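Florkatton Drink Label Data
Data card, version 4
Updated 3/13/25

Summary

Florkatton is a table of health and nutrition claims printed on bottled and canned drinks sold as plant waters, juices, tonics and teas. It holds 3932 claims taken from 909 products. Each row is one claim from one label, typed out as printed, with the product type, the main plant ingredient and the amount of that ingredient if the label gives one.

The table was put together for people who write about food and for anyone building a tool to sort label wording. It doesn't say whether a claim is true.

Where the labels came from

Most of the labels were read in shops in Okabe and Milura, the two towns where we could go back and check a bottle again. The rest came from product pages kept by the makers. If the page and the bottle disagreed, we kept the bottle wording and set the field source_conflict to yes. Almost 210 rows have that flag.

Drinks with alcohol were left out. So were powders and syrups meant to be mixed at home, apart from a few birch and maple concentrates that were sold next to the ready-to-drink bottles and got in during version 1. They are marked concentrate and can be dropped with one filter.
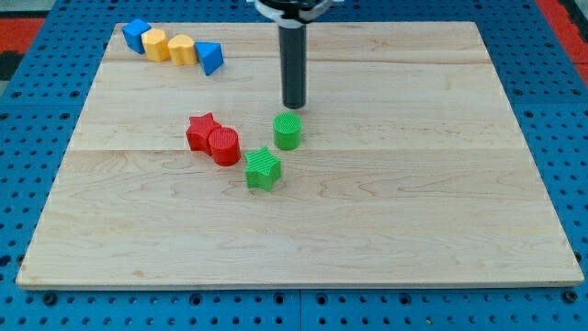

2 min read

Fields

product_id – a number, stable across versions
drink_type – water, juice, tonic, tea, other
main_plant – common name in lower case, such as cactus, aloe, birch, artichoke
plant_amount – percent as printed, blank if not given
claim_text – the claim as printed, with line breaks removed
claim_group – see below
source – shelf or page
source_conflict – yes or no
concentrate – yes or no

Claim groups

Claims are sorted into digestion, heart, immune, skin, energy, hydration, sugar and general. A claim that fits two groups is entered twice, with the same text and the same product_id. Counting rows is therefore not the same as counting sentences on labels. "Supports your body" and similar wording goes in general.

The sugar group changed in version 3. Before that, "no added sugar" and "low sugar" were kept apart. They are now together, and the old split can't be rebuilt from the current file.

Loading

The file is plain CSV in UTF-8 with a header row. Commas inside claim_text are quoted. Some spreadsheet programs turn plant_amount into a date when the label printed a range, so import that column as text. The Asel loader does this by default and also trims stray spaces.

Known problems

Aloe and coconut drinks are over-represented. Small makers that sell only at markets are mostly missing.

Spelling in main_plant is uneven for cactus. Rows from version 1 say prickly pear, later rows say cactus, and both can refer to the same plant.

Labels change often. A bottle read in February may carry different wording now, and we don't go back to every product for each release.

Use and credit

The table may be used and shared for any purpose if Florkatton and the version number are named. Please don't quote a row as medical advice. Corrections should give the product_id and the wording as it stands on the label – a typed copy is enough. Fixes go into the next version and are listed in changes.txt.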